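Do "Antibacterial" Cutting Boards Earn Their Price?
Final report, Household Materials course
Marcelino Araújo

Why I picked this

Every kitchen store in my neighborhood sells a plastic board that claims to fight germs. The Triken board costs 30 dollars. A plain pine board from Damasceno, the hardware store near campus, costs nine. I wanted to know what the extra money buys, and I started out doubting that it buys much.

What the sellers say

The Triken leaflet says the surface "works around the clock." It does not say on which germs, how fast, or compared with what. I wrote to the company in February and got a coupon back. The Fetow leaflet is a little better, as it mentions a lab test, but the test was run on a new board with no knife marks. People cook on old boards.

What I did

I asked 12 households to use one board each for a month and then fill out a form. I also pressed swabs onto growth plates before and after washing with dish soap. The plates were kept in the Rernora incubator in room 700, which drifted warm on two nights. I kept those results in but would not lean on them.

What I found

Washing mattered more than the board. After soap and a good scrub, I could not tell the plates apart by eye, and neither could my lab partner, who did not know which was which. Before washing, the results were all over the place. One Triken board had the worst plate of the whole project. I would love to make a big deal of that, but it is one board, and its owner admitted to leaving chicken on it overnight.

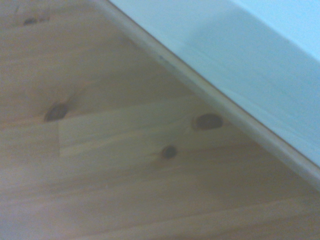

Fig. 1. Pine surface with soft grain lines, beside a pale blue-white object.

Problems with this report

The sample is small, the forms depend on memory, and people clean better when they know someone is checking. I also came in with an opinion – my grader should keep that in mind. A fair test would need older boards and a steadier incubator.

For now I would buy the cheap one and spend the difference on soap.

Handed in Sun 29 April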